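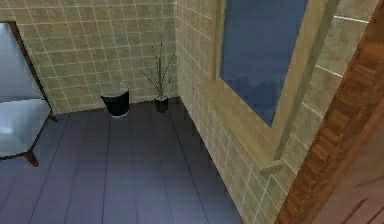
Figure 1. Rendered interior with tiled walls and a dark tiled floor.

4.2 Sensor placement at signalized crossings

The Dirthorpe trial asked whether depth sensors mounted on existing signal poles could replace the loops buried in the pavement. Seven crossings were selected with the help of the city's traffic office. Four had loops in working order, which served as the reference. At the remaining crossings the loops had failed, and counts were checked by hand from the curb during the morning and evening peaks.

Each crossing received two sensors on opposite corners. A single unit lost sight of cyclists whenever a bus stood at the stop line, and moving it higher on the pole did not remove the problem. With two units the blocked area was covered from the other side, although the point clouds then had to be aligned. Alignment was repeated after every storm, as the poles at Bolline Street shifted enough in high wind to offset the lane boundaries.

Over the trial period the system logged 346 events in which a turning vehicle and a person on foot entered the same part of the crossing while both had a green signal. Most took place at the two crossings nearest the rail station. The loops recorded none of these events, as they register vehicles only.
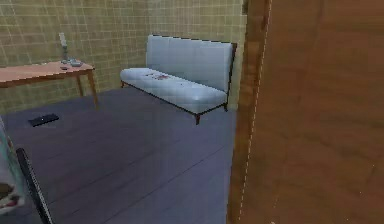
Boersma objected at the June 2019 review that an event of this kind is a poor stand-in for danger, given that drivers who yield correctly are logged along with those who do not. The objection is accepted in part. The Greta software used for tracking stores speed at the point of entry, and a later version of the analysis will separate vehicles that slowed from those that did not.

Maintenance costs were recorded from April onward and are therefore incomplete. Lens cleaning was the largest single item. Costs for the loops were taken from the city's repair records and do not include lane closures, so the two sets should be compared with care.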